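4.2 How a soft cap gets stored

Print this section | E-mail to a colleague
13 comments | 2 shares

I came to hats sideways. Our household survey in Flunport logged 3,727 stored garments, and 2,326 of them had some kind of support – a hanger, a hook, a peg, a shelf edge. Caps were the messy leftovers, so I gave them a section of their own. 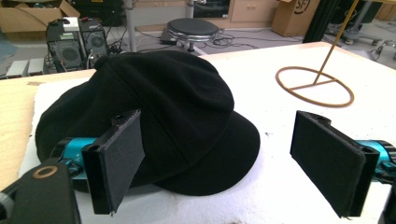

Soft caps are awkward because they don't have one obvious resting shape. A stiff hat sits on its brim and that's that! A newsboy style like the black one in the first picture has a puffy crown made of panels, and the short brim curls a little when it's set down flat. People in Gritton told us they just toss theirs on a shelf, and I believe them (I do the same).

A wire stand changes the question. Now you have to find the middle of the crown, more or less, and let the rest hang however it wants to.
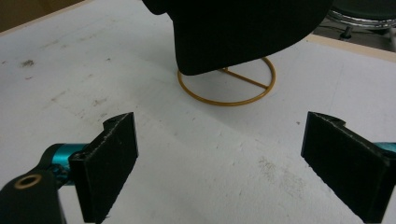 Page last changed: October, Wednesday

I like the ring-and-rod type for this work, the kind with a crossbar through the base. It takes up little room on a table, and it's light enough to move with the hat still on it. We tried the Mallet block stands from our Stindedholm sessions too, but they hide the inside of the hat, and I wanted to see how the lining sat.

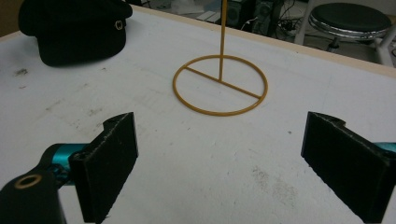

Figure 3. Black cap and wire stand on the white work surface.

Lining aside, the thing I'd look at next is slump – how far a crown drops overnight on a thin rod compared with a padded one. We didn't measure it, and I wish we had.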